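Plundanby Workshop Teaches Two-Armed Robot to Sort Tools by Remote Control

Updated Wednesday

PLUNDANBY - A small automation company here is teaching a pair of robot arms to handle hand tools, and it is doing so without writing out the motions in advance. An operator at Hondix steers both arms by remote control while a computer records every move. The company plans to collect 900 of these recordings before it begins training.

The work is part of a project called Zoubi, which Hondix started in February. The aim is a bench robot that can put tools away at the end of a shift in small repair shops, where the mix of tools changes from day to day and few owners can pay for custom programming.

For now the tools are screwdrivers and the place they go is a plastic basket. The two arms are mounted on a metal rail at the front of a walled table. The operator sits at a second station with a pair of hand controllers, one for each arm. When the operator's hand closes, the gripper closes. 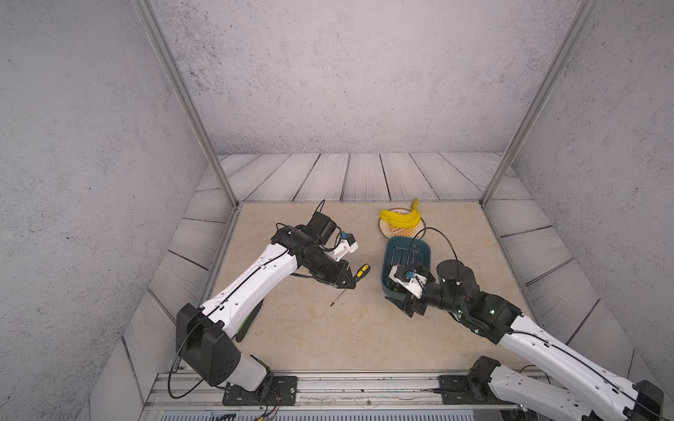

How a recording is made

Each recording starts with the tools laid out by hand. The operator then works through the task at a steady pace, using the left arm, the right arm or both. The company asks operators to avoid long pauses, which the software tends to copy.

A run is kept if the tools end up in the basket and nothing is knocked off the table. Runs with a dropped tool are saved in a separate folder. Hondix said some of those will be used later to teach the arms how to recover from a bad grip.

After each run the table is reset with the tools in new spots and at new angles. The basket is moved too. Other objects, such as a plate or fruit, are put on the table for many of the sessions so that the software learns to leave them alone.

New operators spend their first sessions on practice runs that are not counted. Hondix said the hardest part to learn is judging height. A handle lying flat on a hard surface leaves little room for error, and a gripper that comes down too far will press against the table and stop.

The second problem is keeping the two arms out of each other's way. Operators are told to decide before the run starts which arm will go where, and to hold one arm still if the other has to cross the middle of the table. 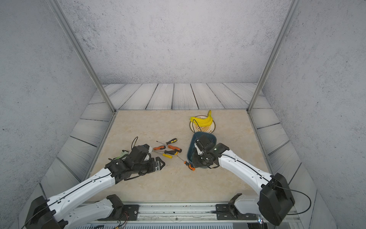

Screwdrivers were picked as the first tool for their shape, the company said. The handle is thick and the shaft is thin, so the arm has to choose where to take hold. Grabbing by the shaft often lets the tool swing. Operators are asked to go for the handle whenever they can reach it, and to turn the wrist to match the angle of the tool before closing the gripper.

Later rounds are expected to cover pliers and small wrenches. Those will be recorded as separate sets of 100 runs each, with the same table and the same arms.

Testing at a local shop

The remote control stations were supplied by Worelico, which also wrote the software that lines up the arm movements with the camera video. Worelico said the delay between the operator's hand and the arm is short enough that most people stop noticing it during their first hour.

Once training is finished, the arms will be asked to do the task with no operator. Those tests will be run at the Hondix building first. If they go well, one setup will be moved to a bicycle repair shop in Plundanby for three weeks, where staff will use it after closing time. An operator will be on call to take over by remote control if the arms get stuck, and those takeovers will be recorded and added to the training set.

Hondix has not set a price for the system or said when it might be sold. The company said it is still looking for part-time operators for evening sessions, which run from 5 p.m. to 9 p.m. No background in robotics is needed. Applicants will be asked to complete a short trial at the controls, and training is paid.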